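Replacing the can lights in the upstairs hall

The old housings were six-inch remodel cans from the previous owner's time, not rated for contact with insulation. Someone had pulled the batts back from each one, so every fixture sat in a bare patch of drywall with a clear path for house air into the attic. I had put up with this for two winters.

I looked at two replacements. The Droleo is a shallow can with a gasket between the housing and the ceiling. The Cuervo has a deeper body and a separate junction box on a bar. Both are rated airtight and for insulation contact. I went with the Droleo for the hall, where the joists leave less room than I wanted, and kept one Cuervo for the landing.

Power off at the panel, tester on every conductor, then the old cans out. The clips on four of them had rusted and had to be cut. Andor Katona lent me his attic ladder and a better headlamp than mine.
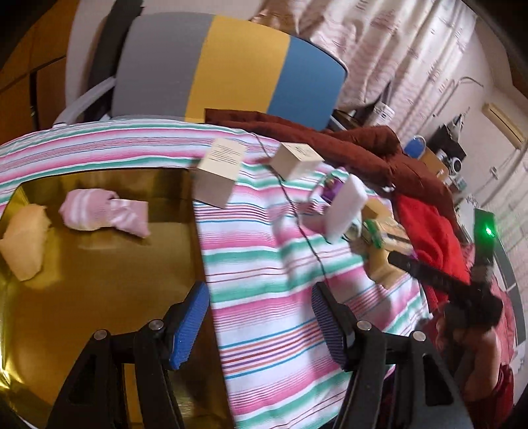 Praltenton, 24 June 2023

The new cans are in and the trims are up. Notes for anyone doing the same job:

The Droleo gasket is thin foam. On textured ceilings it does not seal by itself. I scraped the texture flat for half an inch outside the hole and the gap closed.

Push-in connectors come in the box. I used screw-on ones in the landing fixture, where the existing wire was stranded.

Check the lamp's depth with the trim attached. Two of mine touched the top of the can and would not seat – a shorter lamp fixed it.

Dimming was the slow part. The old Drirkov dimmer was made for incandescent loads and the new lamps flickered below half. Brian Muli suggested setting the low-end trim first, but this model has no such adjustment, so I replaced it.

The attic side is finished except for the insulation. The batts go back over the cans when it cools off up there. I logged the hall circuit in March and will log it again once everything is covered. The meter read 3,273 when I closed the panel.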